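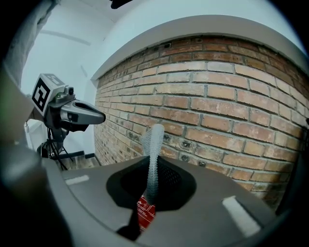

How I Clean Up an Old Brick Wall Indoors (Without Wrecking It)

Posted December 2024

I have wanted to deal with my brick wall for ages, and this fall I finally got down on the floor with a bucket and did it. It's the low kind, brick up to a plastered ledge and then plain white wall from there on up. Ours had chips, old paint drips, chalky spots and years of dust sitting in the joints. I love it now! It took me two weekends, mostly because I kept stopping to wait for things to dry.

What I used

A soft vacuum brush
A stiff nylon brush (please leave the wire brush in the garage, it scratches the faces and leaves little bits of metal behind that rust)
Two buckets and a big sponge
Plain dish soap, a few drops
White vinegar for the chalky spots
A spray bottle
Premixed mortar repair in gray, mine was from Zekwood
Painter's tape and an old sheet

Step 1: Tape and cover

Run painter's tape along the bottom edge of the ledge. I skipped this on my first section and got rusty brown drips on the white plaster, and then I was repainting a ledge I hadn't planned on touching. Lay the sheet down and tuck it right up against the bottom row. Brick dust gets everywhere.

Step 2: Vacuum, then brush

Vacuum from the top down and go slowly over the joints. Then brush dry, side to side along the rows, and vacuum again. You'll be tempted to go straight in with water. Don't, or you'll be spreading mud around. Press the joints with your thumb as you go, and if mortar crumbles out like sand, put a bit of tape there so you can find the spot later.

Step 3: Wash in small patches

Spray the brick with plain water first so it doesn't drink up all the soap. Then sponge on the soapy water, scrub lightly with the nylon brush and wipe it off with clean water from the second bucket. I did a patch as wide as my arms could reach, then moved over. Change your rinse water way more often than you think you need to (mine looked like tomato soup after the first patch).

Step 4: The white stuff

Chalky white spots are often salts that moisture has carried out of the brick. Let the wall dry and try a dry brush first, which took care of most of mine. For the stubborn ones I mixed 4 parts water with 1 part vinegar, wet the brick, dabbed it on, scrubbed for a minute and rinsed really well. Test a corner first, and keep it off the mortar as much as you can. If the spots keep coming back, you've got damp getting in from somewhere and that needs fixing before you do anything pretty.

Step 5: Fill the bad joints

Give the wall a good 72 hours to dry. Then scrape out the loose mortar from your taped spots, mist the gap, and push the new stuff in with a narrow trowel. I waited about 30 minutes before smoothing it with the back of an old spoon. It goes on darker than it dries, so don't panic! I left the chips and small holes in the bricks themselves alone. I like a wall that looks its age.

Step 6: To seal or not to seal

I bought a matte sealer from Stolance and tried it on one brick down in the corner. It turned the pale tan a sort of wet orange, even after a week, so back in the cabinet it went. If yours sheds a lot of dust, a breathable masonry sealer might be worth it, but do the one-brick test and look at it in daylight and at night before you decide.

I'm leaving the wall bare through the winter and I'll check the new joints again in April. For regular upkeep I run the brush attachment over it when I vacuum the rug.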